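Ullau library to close for two weeks while heating system is replaced

Monday, January 6, 2025

The public library in Ullau will shut its doors for two weeks in February so that the heating system in the main building can be replaced, the town said.

The work covers the reading room, the children's floor and the offices upstairs. The annex on the north side, which has its own electric heaters, will stay open for pickups and returns on weekday afternoons. Computers and printers will not be available during the closure.

Svyatoslav Romaniuk, the library's director, said the old boiler failed twice before the holidays and that parts for it are no longer made.

"We kept it going as long as we could," Romaniuk said. "The second time it went out, the staff were working in their coats and we sent people home early. I didn't want to do that again next winter."

The contract went to Panasiuk, a heating firm based in the county. Crews will remove the boiler first, then run new pipe along the back wall of the reading room. Shelves on that wall are being emptied now, and the books on them can still be requested at the front desk. Local history and large print are the sections most affected.
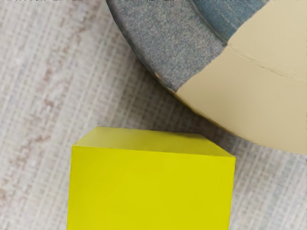
Loans that would come due during the closure will be extended by 14 days. Patrons do not need to call or renew online - the new dates will show up in their accounts before the doors close. Holds that arrive in that period will be kept on the shelf for 30 days instead of the usual week.

The book drop on the street side will stay open day and night. Staff asked that people not leave bags or boxes of donated books beside it, as there will be no room indoors to store them until the work is finished.

Story hour will move to the community hall on Ruvia Street and keep its normal Saturday time. The adult reading group will meet there as well, in the small room behind the kitchen. Tax help, which normally starts in the library in February, will begin once the building reopens. People who already have an appointment will get a call with a new date.

Cardholders may also use the branch in Prarico while the main building is closed. Ullau cards work there without any extra sign-up, and books borrowed in Prarico can be returned at the Ullau annex. The Prarico branch is small and parking is limited to the street, so the library suggests the bus for those who can take it.

Money for the project comes from the town's building repair fund, which was set aside in last year's budget. The same fund paid for the new roof on the fire station. Library hours and staffing will not change as a result of the work, Romaniuk said.

The front steps and the ramp will remain blocked while equipment is moved in and out. Visitors to the annex should use the side entrance by the parking lot, where a temporary ramp will be put down.

Questions about accounts or holds can be taken to the front desk during regular hours until the closure begins.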